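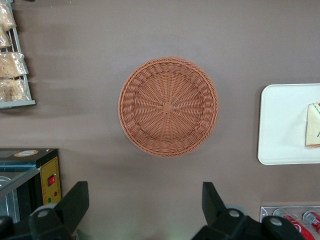
Lamai Boonchu acha que o cesto deve ficar sempre no meio da mesa, porque o freguês procura primeiro o centro e só depois olha para os lados. Eu discordei dela durante boa parte do estudo, confesso, e ainda discordo um pouco.

Figura 3. Mesa de serviço com cesto redondo trançado, tabuleiro branco e prateleira de arame com produtos ensacados.

4.2 O cesto vazio

Passei 19 manhãs na padaria Siriwan, em Dondport, a anotar onde as pessoas pousavam o olhar e a mão. Ao todo foram 318 visitas, e o que mais me intrigou foi o cesto. Um cesto raso como o da Figura 3, com o fundo à mostra, convida a gente a pôr lá qualquer coisa — vi chaves, trocos, até um guarda-chuva pequeno! Já os sacos transparentes na prateleira funcionam de outra maneira: dá para ver o que está dentro, e muita gente escolhia sem perguntar nada.

Com a fatia no tabuleiro a conversa mudava de tom (tenho 34 notas só sobre isto). Os fregueses perguntavam pelo recheio, pelo preço, se havia outra igual. Lamai lê estas perguntas como sinal de interesse; eu leio-as também como falta de uma etiqueta, e volto a essa divergência na secção 4.3, onde comparo a Siriwan com a loja Ena.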